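カテゴリ:作業ノート/オーディオブック制作 この記事は約4分で読めます

9月 水曜 朝イチから

「Hadonach」第4章の録り直しと整音。ブースは午前だけ。喉の調子、前回よりまし。
著者名Ó Gríofa、読みがまだ確定してない。前の章では「オグリーファ」で読んでる。版元に再確認すること。違ってたら冒頭クレジットと奥付も全部差し替え。うわ。

リップノイズ多い。りんご食べたら少し減った。水だけだとだめ。
マイク距離、先週より気持ち遠め。ポップガードの位置にテープで印つけた。次の人はがさないで。
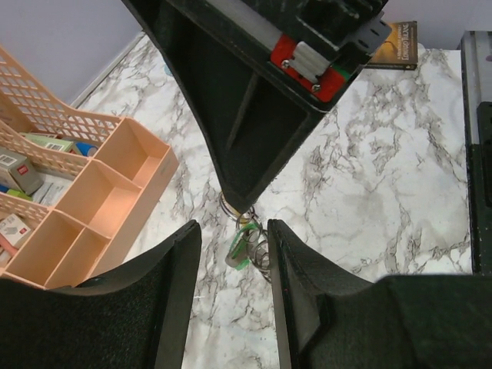 台の上、ばねと緑の小物

10:40 パンチイン方式に切り替え。戻り幅を500msにしたら、つなぎが不自然。息の途中で切れてる。2,000msまで伸ばしたら読み手が前の文の調子に乗れるようになった。遅いけどこっちでいく。
NG箇所は指パッチンで波形に印。クリックのソフトが見つからなかったので。

章の長さ、仮編集で3,360秒。配信側Tomelの規定は1ファイルの上限があるはず、Evatel版の仕様書とごっちゃになってるので要整理。表のどっちの列が新しいのか書いてない。書いといてほしい。

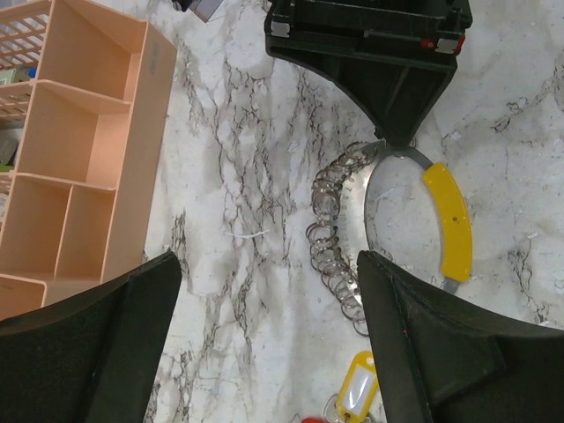 大理石柄の天板、左に仕切りトレー

整音メモ
・部屋のノイズ:空調切っても低いところに残る。80Hz以下ばっさり切った
・ノイズ除去は弱め。かけすぎるとサ行がしゃりしゃりするる
・章頭の無音、章によって長さばらばら。そろえる
・コンプは触らず。会話のところだけ手でゲイン書いた

人物の声分け。母親と伯母が似すぎ。伯母のほうを低くするんじゃなくて、語尾を早く切る方向で試す。ヘッドホンだと分かるけど、車のスピーカーで流すとまだ同じ人に聞こえる。台本の余白に「伯母=せっかち」とだけ書いた。
自己愛の強い父親が長々しゃべる場面、著者本人の地の文と区別つかなくなる。ここは最大4テイクまでと決めた。決めないと終わらない。

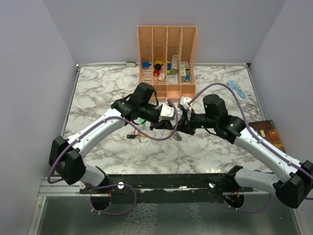

大理石柄の天板、白いアーム2本

午後、校正聴き。1.0倍で通す。早回しだと間の悪さを見のがす(前回やった)。
直し:
「市場」いちば→しじょう。文脈はお金の話
「一日」ついたちで確定
「辛い」2か所、からい/つらい逆に読んでる。はずかしい
固有名詞のアクセント、章の前半と後半でゆれてる。後半に合わせる
ページめくりの音、1つ残ってた。消した

15:20 試聴サンプルの切り出し。冒頭そのままだと献辞と引用で時間を食う。母親が電話を切るところから始める案と、冒頭どおりの案、両方書き出して共有フォルダへ。ファイル名は章番号を頭に。
冒頭案のほうは音楽の入りが早すぎるかも。明日の耳で聴く。
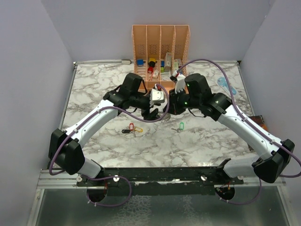 Seo-ah Jooからは、電話の場面で始めると聴く人が誰の話か分からないまま終わる、献辞だけ飛ばして引用は残したらどうか、との返事。伯母の声は今のほうがずっといい、でも笑うところだけ母親に戻ってる、とのこと。

聴き直した。戻ってる。笑いのとこだけ再録。
サンプルは引用残しで作り直し中。Femi Basseyに音楽の頭を詰めてもらえるか聞く、返事まち。

残り
・Ó Gríofaの読み
・Tomel/Evatel仕様の整理
・伯母の笑い
・第5章の台本、ルビ抜けあり。先に埋める

お問い合わせは音声制作班まで | 無断転載禁止 | ページの先頭へ戻る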